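Friday's fault, second write-up

I put a short note about this on the internal log the same evening and it was wrong in two places, so this is the longer version. The task is the Nullora kitchen routine, build 763: fetch something from the top of the refrigerator or from the desk beside it, move it, let go. We run it in the small room at Haltholm.

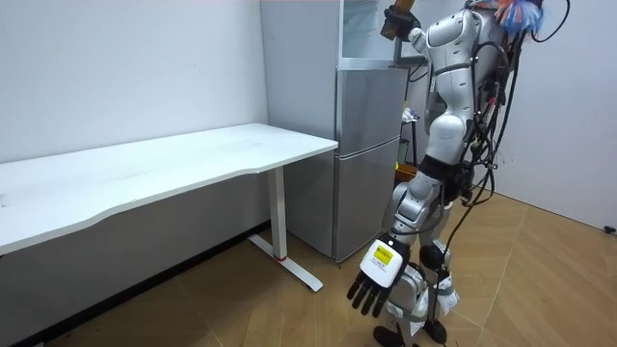
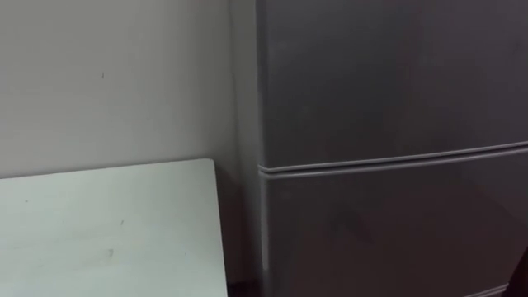
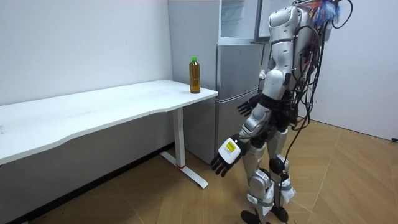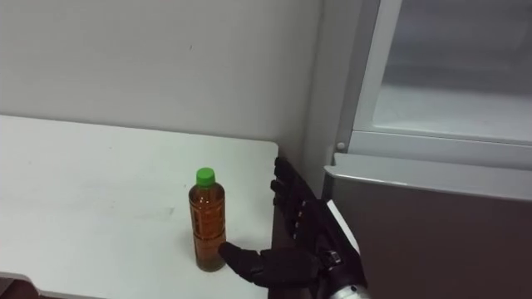 The fault was an unexpected release. The right hand had closed on an object, the arm had started its lift, and the hand opened with no command to open. The controller logged a grasp timeout, went to its safe state, and the safe state for the hand was "open." For a hand holding nothing that is a reasonable default. For a hand holding a bottle over a floor it is a bad one, and it is worse with the arm up at refrigerator height. The bottle with the green cap, standing near the back corner of the desk, is the mild version of the problem. It is light and closed, and a drop from a desk costs you a mop at most. The same logic applies to anything heavier at head height, and there the safe state is the hazard.

My first note blamed the tactile sensor in the thumb. That was the first wrong part. The thumb signal was clean through the whole lift, and I have gone over the trace enough times to be sure of it. What went missing was the heartbeat between the wrist module and the main computer. The watchdog in the hand firmware expects a message at least every 60 ms. During the lift there was a gap of 300 ms, and the watchdog did what it was built to do.

The second wrong part was that I called it a software stall. Ebise Mamo read the note, asked for the bus error counters, and found them climbing whenever the elbow went past a certain bend. A stalled process doesn't care where the elbow is. We powered down, took off the arm cover and flexed the harness by hand with a meter on it. One conductor opened intermittently at the connector just below the elbow. The strain relief had been fitted one notch too far along, so each high reach pulled on the crimp instead of on the jacket.

The harness came from Nerkard and had been on the arm since February. I don't think the part was bad. The routing drawing shows the clamp position from one side only, and I fitted it from the other side, reading the drawing backwards. The drawing now has both views.

Then there is the question of what the hand should do when it loses its link. I went back and forth on this. Holding is not free either: if the hand has closed on a person's sleeve, or on a finger, you want it to let go. The Nepia hand firmware offers three choices on timeout: open, hold position, or hold at reduced current. We have moved to the third. It keeps a light object where it is, and a person can pull free of it without tools. I tried this on my own wrist, with Ebise on the stop button, before we let the routine run again.

The arm side changed as well. On loss of the hand link the arm used to finish its current segment, so the elbow kept rising after the hand had opened. The object would have been let go low and then possibly clipped by the forearm on the way up. Now the arm decelerates and holds, and the operator has to acknowledge before it will move. This makes recovery slower. I can live with that.

We repeated the high reach 23 times with the new clamp position and the error counters stayed at zero. That says the connector is better. It says very little about the timeout behavior, which never triggered, so we tested that separately by pulling the link in mid-lift with a foam block in the hand. The block stayed put on every pull except one, where it slid down slowly and ended up resting on the fingertips. I want to know more about that one. Foam compresses, and the reduced current may be too low for anything that gives under the fingers.

Still open: the counters are recorded but nothing watches them. They had been rising for days before the release, and a threshold alarm would have caught it. Ebise has a branch with the alarm in it — it currently trips on every cold start, so it is not merged.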